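Unit 4: Boxes, and What We Put in Them
Household Organization, evening section
Handout prepared by Concetta Piras

Last time we sorted. Tonight we store, the part where most people give up and buy a bigger shelf.

Choosing a box

Cardboard is fine. It's cheap, it stacks, and it doesn't pretend to be furniture. A fitted lid beats four folded flaps, which never lie flat a second time. If you're fond of the Brivwood kind with the rope handles, I won't stop you – but the handles are for looking at.

White boxes show every thumbprint. Some of you will find this motivating. The rest should buy grey.

Filling it

Heavy things go on the bottom, and paper is heavier than you remember. A box of old bank statements should be half statements and half winter scarves. Fill to just under the rim. A lid that bulges will not be cured by sitting on it, as my own household established in April.

Label the end that faces out. Labelling the lid works beautifully until there is a second box.

Lifting and setting down

Clear the landing spot first. Bend at the knees, keep the box close, and put one hand under a lower corner. A fitted lid is not fastened to anything, so never lift by it. On tile, lower the box straight down; grit under a dragged corner leaves a scratch that outlives the box. Leave a hand's width beside posts and door trim, or you'll be touching up paint as well. 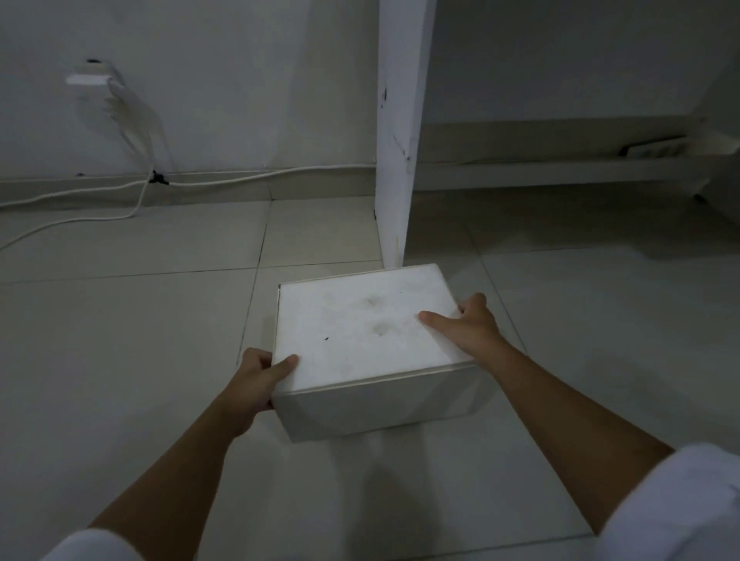 Noemi Messina objects that a box on the floor isn't stored, it's only waiting, and that in her basement anything at floor level is a donation to the damp. She puts hers on slats and says up to 31 of them have survived that way.

Fair enough. Add slats to the supply list if you have a basement.

For next class

Bring 2 boxes, one packed and one empty, and a marker that writes. Read the pages on closets. Güven, please return the tape.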